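Household Practice Notes: Packing and Unpacking by Machine
Prepared by Ewurabena Quartey, Votdale Home Economics Service

Readers often ask whether a machine can be trusted to unpack the groceries. For bottled drinks, the present answer is a qualified yes, with a person nearby. Glass bottles should stand upright on a level, clear surface, with a hand's width between them.
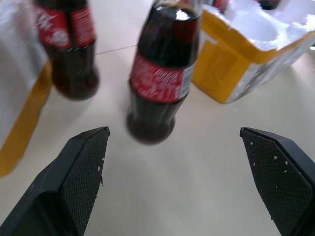
Grip a full bottle below the label, where the glass is widest. The same rule applies to a hand and to a machine. Molded foam holds a bottle snugly, so steady the carton before lifting.

Foam packages closed with tape remain the harder chore. A machine may hold the block securely and still fail to find the end of the tape. Members are advised to do the following:

Fold back one inch of tape as a pull tab.
Open foam over a tray or sheet to collect the crumbs.
Keep power cords away from the table edge. 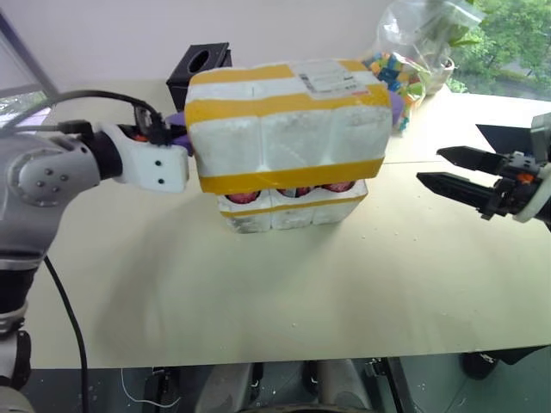 Practice Notes, No. 26, page 4

Wipe the table with a damp cloth after foam has been handled. Dry brushing spreads the crumbs. Fragile items should still be unpacked by hand.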